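Section 4: Setting Up the Sandine Hanging Scale

Before you start

The Sandine is a hanging scale for use in the kitchen, pantry or garage. It weighs loads up to 40 pounds. Read this section through once before mounting the scale.

You will need a pencil, a drill, a level and the screws from the small packet marked Festico. The wall bracket must go into solid wood or a wall stud. Do not hang it from drywall alone.

CAUTION: The hook is under spring tension when loaded. Keep your face away from it when lifting a load on or off.

4.1 Mounting the bracket

1. Choose a spot with clear space below the hook. A long bag that touches the floor or a counter will give a low reading.
2. Hold the bracket against the wall and check it with the level. Mark the two screw holes.
3. Drill the pilot holes and drive both screws until the bracket does not move by hand.
4. Slide the scale body down onto the bracket until it clicks.

Note: If you bought the scale with the Plambridge ceiling mount, skip steps 2 and 3 and follow the leaflet packed with the mount.

4.2 Batteries and power

1. Turn the scale over and slide off the battery cover.
2. Insert two AA batteries, matching the plus and minus signs.
3. Replace the cover and press ON. The display shows all segments, then 0.0.

The scale turns itself off after 10 minutes without a change in weight. To turn it off sooner, hold ON until the display goes blank.

If the display shows Lo, replace both batteries. Do not mix old and new ones.

4.3 Choosing units

Press UNIT to switch between pounds, kilograms and grams. The scale keeps the last setting used, even after a battery change. In grams, a reading such as 1289 appears without a comma.

4.4 Weighing a bag

1. Press ON with nothing on the hook and wait for 0.0.
2. Gather both handles together and place them over the hook. Thin plastic handles stretch under weight, so keep the load light or put the bag inside a stronger one.
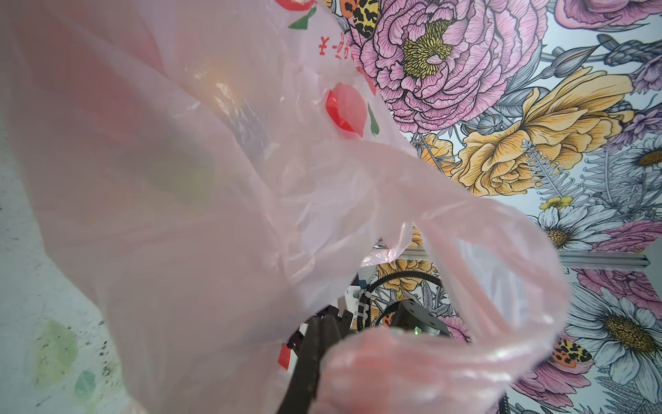 3. Let go slowly. Wait until the bag stops swinging.
4. Read the display when the number stops blinking.
5. Support the bag from underneath with one hand and lift it off the hook.

To leave out the weight of a basket or heavy tote, hang it empty, press TARE, then take it down, fill it and hang it again. TARE clears when the scale turns off.

4.5 Checking accuracy

Check the scale after mounting and again every few months. Hang the 100 gram test weight supplied in the box. If the reading is off by more than 2 grams, hold TARE and UNIT together until CAL appears, then follow Section 6.

Replacement test weights and hooks can be ordered from Ramasamy parts dealers. Give the model number printed inside the battery cover.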